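Repair and reuse of office computers

2023-10-06 – by the Pikthorpe Local Encyclopedia

The repair and reuse of office computers is the practice of taking desktop machines that a business, school or council no longer wants, putting them back into good order, and passing them on to somebody who does. It sits somewhere between ordinary second-hand selling and recycling proper, and it is a good deal older than most people suppose, going back to the days when a single machine cost as much as a small car and would be handed down from one department to the next until the keys wore smooth.

Background

Offices tend to replace their desktops in large batches, often when a lease runs out or a new version of the operating system arrives. Many of the machines let go in this way have years of useful life in them. A computer that has grown a little slow for heavy spreadsheets may still be perfectly happy with letters, homework and the family photographs, and quite a lot of the trade rests on that simple fact.

In Pikthorpe the work grew up around Berngate, a street of former warehouses where the rents were low and the doors were wide enough for pallets. The Guerreiro workshop opened there as a typewriter and adding machine repairer and moved over to computers by degrees, keeping its old counter and its rather splendid brass till. In its busiest year it passed on 910 desktops, of which 642 went to homes and the remainder to clubs and small firms.

Methods

Sorting comes first. Machines are grouped by maker and model, as parts from one will very often fit its neighbours, and a tower with a failed power supply can lend its memory to three or four others. Dust is cleared with a soft brush and a gentle blower, and the fans are listened to – an experienced ear will pick out a worn bearing from across the room.

Storage needs the most care. Any drive that has held somebody's records must be wiped or destroyed before the machine leaves the building, and a proper workshop keeps a written note of each one. Many office models hold their drives in plastic carriers, which makes the job quicker and kinder to the fingers. 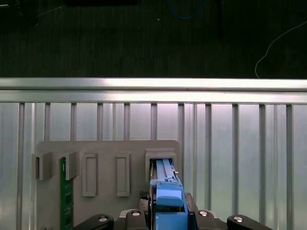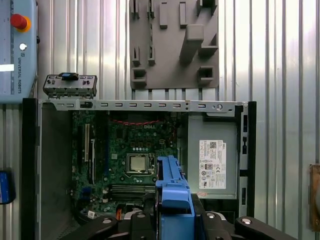
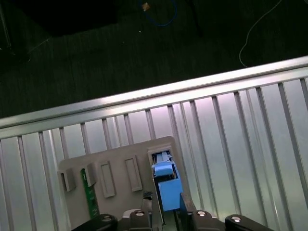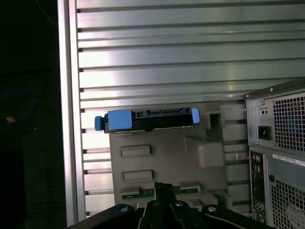

Once the hardware is sound, a fresh operating system goes on and the machine is left running for a day or so under load. Droltilar, the checklist used at Berngate, began as a single typed sheet and now runs to several pages, with a much-loved section on sticky keyboards.

Selling and giving

Prices are usually modest, and many workshops set a few machines aside each December for families who would otherwise go without. Buyers are generally given a short guarantee and a printed page on getting started, and they are welcome to come back with questions, which a good many of them do, sometimes for years afterwards.

Machines beyond saving are stripped for parts, and what is left goes to a licensed recycler, with cables and circuit boards kept apart from the steel cases.

Last updated: autumn edition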